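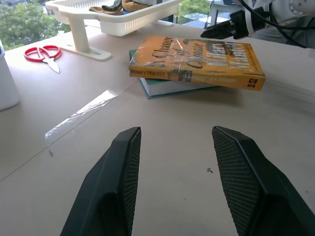 **Finishing a 1000 piece puzzle on a small table?**

**edgesfirst_mo:** I just started the Rirnora harbor puzzle from Semple and I'm hooked! The water is 197 pieces of pretty much the same blue (yes, I sorted them) and I love it. Do you all do the border first?

**tabbycorner:** Always the border! Then the boats, then the sky. Semple cuts are so snug you can pick up a whole section and carry it.

**kakanholm_kid:** Have to disagree on the border. I start with whatever has lettering and let the edges show up when they show up. Did an Andar 1000 that way in November and had a blast.

> Always the border!

**piecemealpie:** Same as kakanholm_kid. Also, Andar pieces are thicker and way nicer to handle.

**tabbycorner:** Thicker, sure, but mine had false fits all over the place. I spent 40 minutes undoing one corner!

**edgesfirst_mo:** Okay, trying the lettering on the boats tonight. If it goes badly I'm blaming you two :)

**kakanholm_kid:** Deal! Sort the blues by shape, too. Post it when the lighthouse is in.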